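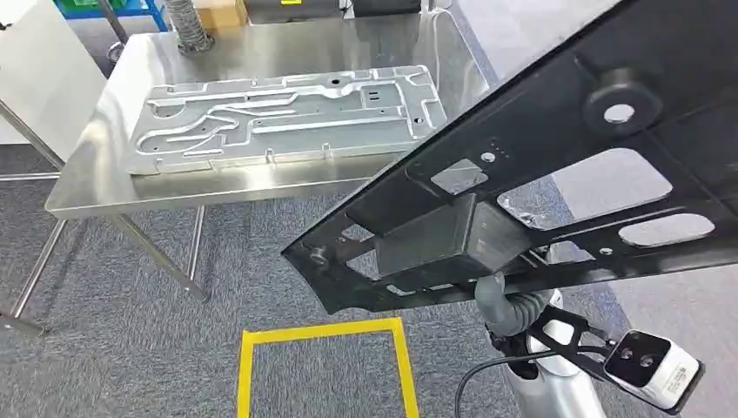

机械臂托举黑色板件经过不锈钢工作台,台面上平放的是带流道和凹槽的铝板。

大件搬运课题组的工位在实训楼一层东侧,地面铺灰色地毯砖。课题全称是“大尺寸薄壁件的单臂抓取与转运”,面向本科三年级,属于机器人工程专业的综合项目课。本学期的组由四名学生组成,分别负责机械、视觉、轨迹规划和系统集成。十月的一个下午,我们在工位旁与指导教师和其中三名组员谈了两个多小时。按课程惯例,文中只写分工,不写姓名。

题目来自Treloar学生自动化竞赛的搬运组。该组别要求用一台协作机械臂,把一块形状不规则的大板从存放位转到检查位,中途绕过一件固定障碍物,全程不得触碰障碍物和台面。规则不限定抓取方式,但限定末端执行器的总重量,也不允许在板件上粘贴定位标记。

“难点在板件的尺寸和机械臂的尺寸不匹配,”指导教师说,“学生在前几门课里抓的都是小方块、小圆柱,工件比夹爪小,工件跟着末端走,碰撞检测只算机械臂本体也能过关。换成大板以后,最远的一个角离法兰很远,腕部转几度,尖端就扫过一大段弧。规划时必须把工件并进碰撞模型,这件事他们在课本上都读过,做起来是另一回事。”

负责机械的学生先介绍了板件。板件按汽车内板的样式选取,表面有加强筋和凹区,并开有若干孔口,一端宽,一端窄。开孔减轻了重量,也带来两个后果:可供支承的连续平面很少,重心不在几何中心。组里最初用估算值,结果手臂在水平伸展时频繁报力矩超限。后来改用悬挂法,从两个不同的孔分别吊起板件,画铅垂线求交点,再把结果填进控制器的负载参数。

“第一次求出来的交点落在一个开孔里,”他说,“那个位置没有材料,没法直接支承。我们只好把支承点往旁边移,然后在控制器里填偏置。偏置填错一个正负号,手动拖动的时候手臂就自己往一边飘,这个现象很容易看出来,所以查得也快。”

连接方式换过两版。第一版是真空吸盘,Ganier的入门套件,四只吸盘呈矩形布置。静态时吸得住,一旦手臂加减速,靠近加强筋的那一只就漏气。板面带细纹理,唇边贴合不严。组里试过更软的唇口材料,漏气有所减轻,可是板件在吸盘上的晃动变大,尖端位置的重复性更差。第二版改为从下方支承的刚性连接,机械臂在板件下面托着走。代价是装卸要靠人工,周期变长。竞赛规则不计装卸时间,指导教师同意了这个方案,但要求在报告里写明它离产线应用还差什么。

“我给的意见是,报告第六章要单独写装卸,”指导教师说,“评委问起节拍,不能回答说规则没有要求。”

视觉部分使用一台双镜头深度相机,用支架装在手臂侧面,随手臂运动。负责视觉的学生说,这个安装位置是折中的结果。装在工作台上方固定不动,标定最简单,但大板一进来就把视野挡住。装在腕部最前端,离板件太近,落在相机的最小工作距离以内。最后选在手臂侧面,支架向外张开一个角度,让镜头避开板件下方的遮挡区。

“手眼标定做了很多次,”她说,“支架是悬臂结构,早先用的薄板,手臂急停时会弹一下。标定的时候手臂走得慢,残差很好看,跑全速就对不上。我们把支架加厚,又把采集图像的时刻挪到停稳以后,误差才降下来。标定板用的是实验室现成的,没有重新做。”

另一个问题是反光。不锈钢台面经过拉丝处理,会映出上方的灯和物体。深度图在这些位置出现空洞或者虚假的深度值,点云里台面下方会冒出一层并不存在的点。组里没有更换台面,理由是工业现场的台面多半也是金属。处理办法分两步:先用已知的台面平面方程剔除平面以下的点,再对同一位姿连续采集的多帧取中值。她补充说,中值滤波对随机噪声有效,对固定的镜面反射无效,后者要靠改变相机角度再拍一次来区分。

台面上的铝板在课题里充当障碍物和参照件。它上面有凸起的壁和凹下的流道,一侧是弯曲的沟槽,中段是长直槽,另一侧是矩形凹腔,还散布着小圆孔。机械组员解释,选用这样的零件,是因为它的特征丰富,适合做点云配准,三维模型也容易核对。上一届用的是一块光面平板,配准时沿长度方向可以滑动,算法报告收敛,位置却差出一截。

“有沟槽就有约束,”负责视觉的学生说,“但是直槽那一段沿槽方向仍然是弱约束。我们给弯槽和凹腔区域的点加了权重,直槽区域降权。这样做以后,配准失败的次数少了很多。初值还是要给得差不多,否则会翻转。”

轨迹规划由另一名学生负责。他当天在别的教室上课,由负责系统集成的学生代为说明。组里使用开源的采样规划器,外加一层自己写的后处理。采样规划器每次给出的路径不一样,有时腕部会多转一圈,对小工件无所谓,对大板就意味着尖端在空间里画一个大圈。后处理做三件事:限制腕部关节的转角范围,检查线缆余量,再用三次样条重新拟合并复核碰撞。

线缆问题占用的时间超出计划。手臂上的线缆套在护套里,绕过腕部,相机另有一根黑色电缆沿手臂往下走。护套转到一定角度会绷紧,此时力矩读数升高,控制器判断为碰撞而停机。集成组员说,他们一开始以为是碰撞阈值设得太低,把阈值往上调了两次,被指导教师叫停。

“阈值是安全参数,不能当作调试旋钮来用,”指导教师说,“我要求他们先恢复默认值,然后逐个关节单独转动,把力矩曲线画出来。曲线一画,第六轴在某个角度之后有一段明显的抬升,位置和护套绷紧的位置对得上。后来是重新走线解决的,阈值没有改。”

规划器使用的工件模型也有过反复。按原始网格做碰撞检测,每次查询耗时太长,于是先改用整块凸包。凸包把所有开孔和凹区都填实,宽端附近的可行空间被压得很小,规划成功率只有40%。再改为把板件拆成若干凸体分别包络,开孔仍然按实体处理,轮廓则贴近实物,成功率提高到60%以上。剩下的失败集中在起点附近,原因是存放位离工作台太近。把存放位向外挪开以后,这类失败基本消失,不过组里在报告中把两种布局的数据分开列出,没有合并统计。

板件下方还有一个黑色的方形支架,早期模型里漏掉了它。集成组员说,当时的网格是照着板面建的,没有人想到把下面的附件加进去,仿真里一切正常,第一次慢速试运行时,值守的学生看见支架与台沿的间距明显小于仿真,按了暂停。此后组里规定,凡是装到手臂或板件上的东西,先更新模型再上电,更新记录写进工位日志。

地面上用黄色胶带贴出一个方框。据集成组员介绍,它是人员站位标记,持示教器的人站在框内,手臂按当前程序运行时,板件的包络不会到达这个位置的上半身高度以内。方框的位置由仿真算出,再用卷尺放到地毯上。程序改了,方框也要重新核对。地毯砖会有轻微位移,所以每次开机前要量一次方框到底座的距离。

软件方面,状态机运行在一台旧工控机上,通信中间件选用Mendetti的教学版。集成组员对它的评价是文档齐全,日志格式难用。时间戳由各节点自行生成,相机节点和手臂节点之间有漂移,早期的许多定位误差实际来自时间不同步。组里加了一个硬件触发信号,以触发沿作为两边的公共时刻,问题得到解决。他认为这是本学期耗时最长、在成品里最看不出来的一项工作。

课程评分与竞赛名次无关。评分依据由设计评审、过程记录和最终报告构成,现场演示只占较小的一部分。指导教师解释,这种安排出自前几届的经验:有的组演示顺利,问到误差来源却答不出;有的组演示当天停机,记录里却能把停机原因追到具体的参数。后一种情况在他这里得分更高。

“大板课题的好处是,错误都比较大,用眼睛看得见,”他说,“角度差一点,小方块上看不出来,板尖上就是几厘米。学生会自己去查。”

谈到后续计划,机械组员想把人工装卸改为快换接口,初步选型是Dulow的手动锁紧盘,优点是重复定位精度有标称值可查,缺点是增加末端重量,离竞赛上限的余量会变得很小。视觉组员打算测试在搬运途中边走边拍,取消停稳等待。指导教师对后一项持保留意见,要求先提交支架的振动测量数据,再讨论是否立项。

距离中期评审还有三周,轨迹后处理的代码尚未合入主分支,线缆余量检查目前仍用查表方式实现,表格由手工测得,只覆盖第五轴和第六轴。集成组员说,合入之前要先补齐第四轴的数据。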